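Coiffeuse (meuble)

Une coiffeuse est une table de toilette munie d'un miroir, devant laquelle on s'assied pour se coiffer ou se maquiller. Le mot désigne aujourd'hui des objets très différents, du meuble de style à la simple console surmontée d'une glace, et les vendeurs l'emploient avec une générosité qui ne facilite pas le travail de classement.

Terminologie

Coiffeuse, table de toilette, poudreuse : les catalogues traitent souvent ces termes comme des synonymes. La poudreuse se reconnaît en principe à son abattant central, qui se relève et découvre le miroir. La coiffeuse au sens courant porte sa glace à demeure ou sur pivot. Quant à l'appellation « boudoir », ajoutée à presque tout ce qui est blanc et chantourné, elle ne renseigne sur rien, ni sur la date, ni sur l'usage.

Forme générale

Le type le plus répandu dans le commerce d'ameublement associe un plateau rectangulaire, des pieds galbés dits cabriole et un miroir ovale. Un gradin sculpté court parfois le long du bord arrière. Il est censé recevoir les flacons, mais beaucoup de modèles l'ont si étroit que les objets finissent sur le plateau.

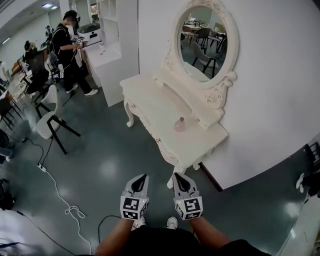 Coiffeuse blanche à miroir ovale, cadre à enroulements d'inspiration baroque ; un petit flacon rose est posé sur le plateau.

Les dimensions varient peu d'un fabricant à l'autre. Le plateau se situe d'ordinaire à la hauteur d'un bureau. La notice du modèle Rosales, diffusé par la maison Stovar, donne 79 cm, ce qui est haut pour une personne assise sur un tabouret bas, et la même notice ne propose pourtant aucun siège assorti. Avec son miroir, l'ensemble atteint 180 cm selon le catalogue. Une version plus ancienne de ce catalogue ne mentionnait que la hauteur du plateau, et l'on trouve encore des annonces de revente qui la présentent comme la hauteur totale.

Le style et ses étiquettes

Le galbe du pied est régulièrement rattaché au règne de Louis XV. Le rapprochement est juste pour la ligne, beaucoup moins pour le reste. Le cadre chargé, la rosace et la laque blanche uniforme relèvent d'un mélange que l'on qualifie selon les cas de baroque, de rococo ou de romantique. Il faut se méfier des fiches qui avancent les trois à la fois. La mention « sculpté » appelle la même prudence : elle s'applique aussi bien à un décor taillé dans la masse qu'à un ornement moulé puis collé, et une couche de peinture épaisse suffit à rendre la distinction difficile sans démontage.

Le miroir

L'ovale flatte, dit-on. Il réduit surtout la surface utile dans les angles, là où une glace rectangulaire montrerait encore les épaules. Son inclinaison compte davantage que son contour. Un miroir fixe et vertical oblige l'utilisateur à régler sa position sur le meuble ; les modèles Wastness, livrés avec deux vis de serrage latérales, permettent l'inverse, du moins tant que les vis tiennent. L'éclairage reste le point faible du genre. Un plafonnier creuse les ombres sous les yeux et aucune dorure n'y change rien.

Usage et rangement

Beaucoup de coiffeuses servent assez vite à autre chose : bureau d'appoint, dépôt de courrier, support de lampe. Une enquête de la revue Mollow menée auprès de 517 foyers a conclu à un usage « quotidien » chez la majorité des propriétaires, sans préciser ce que l'on entendait par usage.

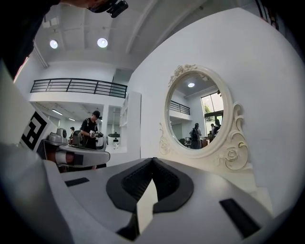

Wastness objecte, dans une lettre publiée par la même revue, que poser ses clés sur une coiffeuse revient encore à s'en servir, et que la question aurait dû porter sur le temps passé assis devant la glace. La revue n'a pas refait l'enquête.

Entretien

La laque blanche jaunit par endroits, surtout près d'une fenêtre. Les enroulements du cadre retiennent la poussière et se nettoient au pinceau sec. Les produits pour vitres, pulvérisés directement sur la glace, coulent vers le bas du cadre et peuvent attaquer le tain par le bord.

Voir aussi : console, psyché, table de toilette.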